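トップ › ニュース › 自動化・ロボット

家事・軽作業の自動化評価、薄物の扱いが課題に Waltovが中間報告

作業自動化の評価を手がけるWaltovは1月、家庭や小規模店舗の手作業を対象とした中間報告を公開した。対象は16種類の作業で、試行数は合計1,709回。このうち人の介入なしに完了したのは1,297回だった。失敗の多くは、透明な薄いフィルムを扱う工程に集中している。

同報告が難度の高い作業として挙げたのが、使い捨てポリ手袋の取り扱いである。重なった手袋から1枚を分け、開口部を広げ、平らに伸ばして容器に収める。人であれば特に意識しない動作だが、機械にとっては認識、把持、力の制御のいずれにも負荷がかかる。

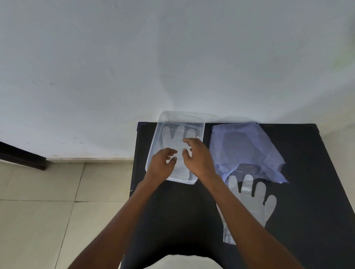

評価では作業を「分離」「開口」「配置」「整形」の4工程に分け、工程ごとに成否を記録した。配置までは既存の二指ハンドでも一定の成績が得られたが、分離では2枚以上を同時につかむ例が多く、開口ではフィルム同士の密着が解けないまま制限時間に達する例が目立った。手袋を用いた試行は141回で、全工程を通して完了した割合は16種類の作業の中で最も低い。

原因の第一は画像認識にある。透明な手袋を透明な容器に入れると輪郭の差がほとんど現れず、深度センサーの値も欠落しやすい。背景が黒い台であれば指の形は比較的抽出しやすいものの、容器の縁の反射が手袋の端と誤って判定されることがある。Waltovは照明角度の変更と偏光フィルターの併用を試したが、改善は配置工程に限られたとしている。

第二は接触後の制御である。フィルムは押す位置がわずかにずれるだけでしわの向きが変わり、事前に計画した軌道がそのまま使えない。人の作業者は両手の指先で張り具合を感じ取りながら、押さえる位置を連続的に変えている。報告は、この動作を再現するには指先の触覚センサーと、両腕を協調させる短い周期の制御が必要だと指摘した。 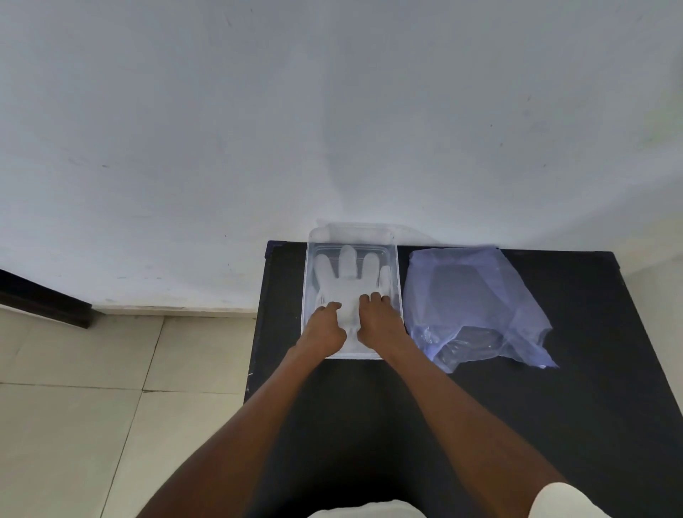
問 現時点で、この種の作業を機械に任せることはできるか。
答 手袋の分離と開口を含む一連の作業は、人手を前提に計画するのが妥当である。箱や硬質容器の搬送、位置のそろった物品の並べ替えに限れば、監視者を置いた条件で導入を検討できる。

評価を担当したSem De Bruijn氏は「完了率だけを見ると実用に近い印象を受けるが、作業別に見れば差は大きい。硬い物の移動と薄い膜の操作を同じ指標で比較すべきではない」と述べた。報告書の巻末には工程別の失敗分類表が付され、把持位置の誤り、複数枚の同時把持、開口不良、制限時間超過の順に記載されている。

ハンドの供給元であるSerbridgeは、吸着と摩擦を切り替える新型の指先部品を次期評価に提供する予定である。量産時期と価格は明らかにしていない。店舗側からは、包装資材を扱うGrelnessが試験場所の提供を決めた。閉店後の午後9時以降に、同社の作業台を用いて試行する。
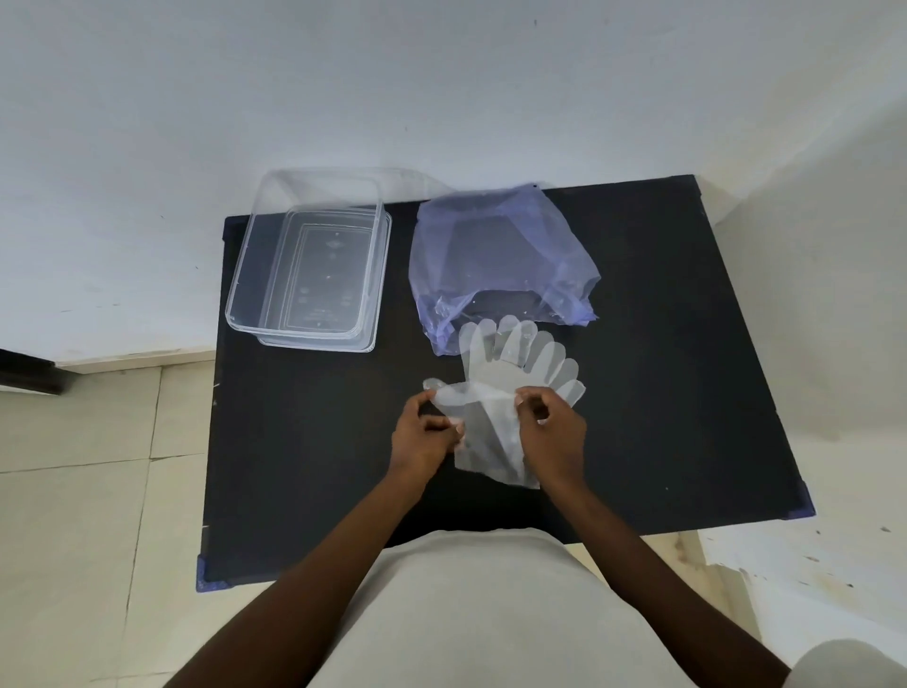 使い捨て手袋の開口部を両手で広げる作業

次期評価では対象をポリ袋の開口と食品容器のふた閉めにも広げる。手袋については、束の状態から1枚を取り出す工程を独立した試験項目とし、容器への配置とは別に集計する。人による作業の記録も同じ工程区分で整理し、機械側の結果と並べて公表する方針。最終報告の公開時期は未定としている。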